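Print this release | E-mail this release

Home | Newsroom | Classes | Find Us

Filed under: Home & Household, Community Programs

BOVIREO OPENS SIGN-UPS FOR "FLAT FIRST," A COURSE IN FOLDING CLOTHES AND THEN PUTTING THEM SOMEWHERE

Winter session covers trousers, mats, wardrobes and the chair everybody throws things on

CUESTA – Bovireo, the home-skills school on the second floor of the Kultum building, will begin its winter run of Flat First in December. The course teaches adults to fold their own clothes. Bovireo is aware that most adults believe they can do this already, and has set aside part of the first evening for them to demonstrate.

Flat First meets for 14 evenings, starting at 6:30 p.m. The fee is $105, tea included. Students bring one bag of clean laundry from home, unsorted, and are asked not to tidy it up on the way over.

The method is as plain as the name. A garment goes down flat on a hard surface before anyone folds anything. Beds are discouraged, as are knees, and so is the popular technique of holding a shirt under the chin and hoping.

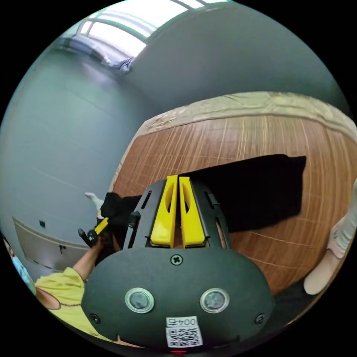 Zuweira Boateng
Program Director, Bovireo

The course grew out of our summer laundry survey, in which we asked 629 households in and near Cuesta what they do with clean clothes. The most common answer was "the chair." We had not asked about a chair. People brought it up on their own, some of them with real feeling, and two sent drawings.

So the first four evenings are spent at a table with one dark item of clothing per person. We like black fabric for beginners. The seams are hard to find, the front looks a lot like the back, and it shows every bit of lint you own. After an evening of that, a striped T-shirt feels like a vacation.

Sleeves get an evening to themselves. So do waistbands. Fitted sheets get two evenings and a break in the middle, and I would ask people not to phone the office about fitted sheets ahead of time, as we're all doing our best. 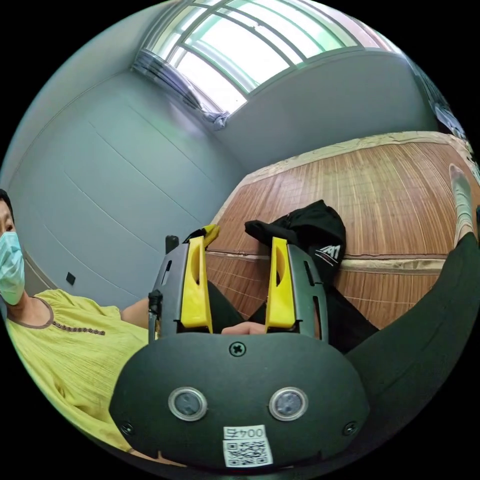
Dressed for a folding session in a yellow-green blouse with beaded trim at the neckline.

From the fifth evening the class leaves the table and deals with the rest of the bedroom. Bovireo calls this unit "The Rest of the Bedroom," the naming budget having been spent on Flat First.

Bulky things come up early here. Mats, blankets and spare bedding take up more room than all the shirts put together, and they are often put away last, when there is no room left to put them. Students learn to roll a mat evenly from the short end, keep the edges lined up, and decide where it will live before they start rolling. A bed is a fine place to sort mats. It is a poor place to keep them, particularly toward 11 p.m.

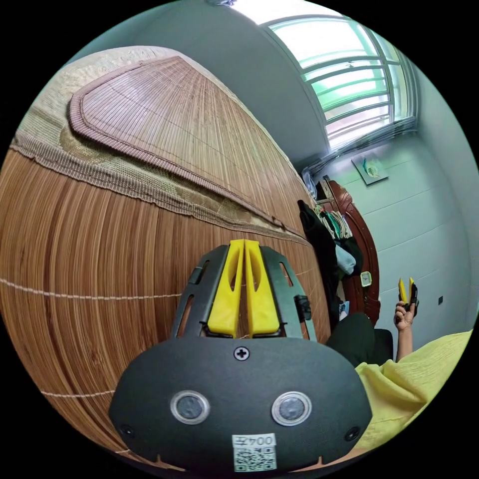
The Wardrobe Question

Three evenings are given over to wardrobes, and to the clothes that end up hanging in front of them. The course takes no side in the long argument between hanging and folding. It does ask that a person choose one per garment and stick with it for a week.

Stacks of folded clothes are built with the heavy pieces at the bottom. Anything that has to be pulled from the middle more than twice gets its own shelf. Anything that hasn't been touched since last winter goes in the bag by the door – Bovireo will supply the bag, and the door.

The final evening is trousers. Earlier sessions put trousers first, and attendance never quite recovered. 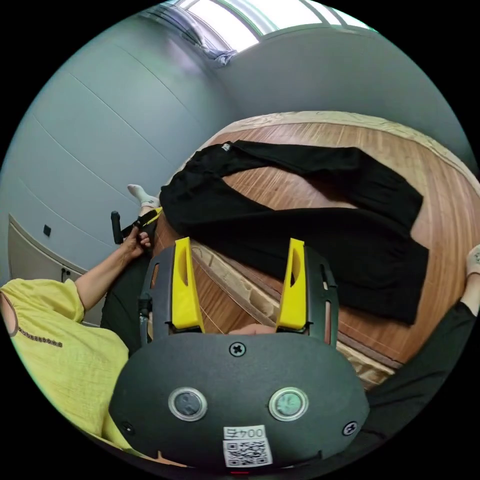
Zuweira Boateng
Program Director, Bovireo

Start with the legs apart and the waistband square to you, or as square as it wants to be. Smooth from the waist down to the hems with the side of your hand. Lay one leg over the other, tuck in the bit at the seat that sticks out, then fold up from the hem in thirds. Halves will do for shorts. If there's a crease you don't like, open the whole thing and go again. Shaking them and swearing is a separate method and we don't certify it.

Sign-Up Details

Places may be reserved at the Bovireo front desk from 9 a.m. Returning students pay the same as everyone else, but may skip the demonstration.

Room costs for the winter session are covered by a $1,650 grant from Skolarov, the Cuesta hardware store, which has also lent two tables and would like both of them back.

Press inquiries: Zuweira Boateng, Bovireo, Kultum building, second floor, Cuesta. Please knock loudly in the evenings.

Print this release | E-mail this release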